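Brushes and combs: spring collection

The Primlow wash-bag appeal opens again on Feb 20, 2025. Last time we packed 53 bags, and this year we are aiming for 100. Toothpaste and flannels are well covered, but we are short of hairbrushes.

New ones are best. Used ones are fine if the hair has been pulled out and the brush has had 15 minutes in warm soapy water. Plain plastic is easiest to clean, and any colour will do. Please leave wooden handles out of the soak, as they split. Brushes can be left in the crate by the side door until the end of May.

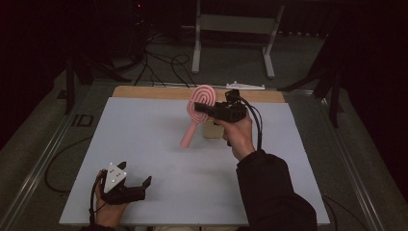 Gemma Parisi writes that an old toothbrush gets between the bristles better than a comb does, and asks whether travel sizes are wanted too. They are, and so are wide-toothed combs. Put them in the same crate.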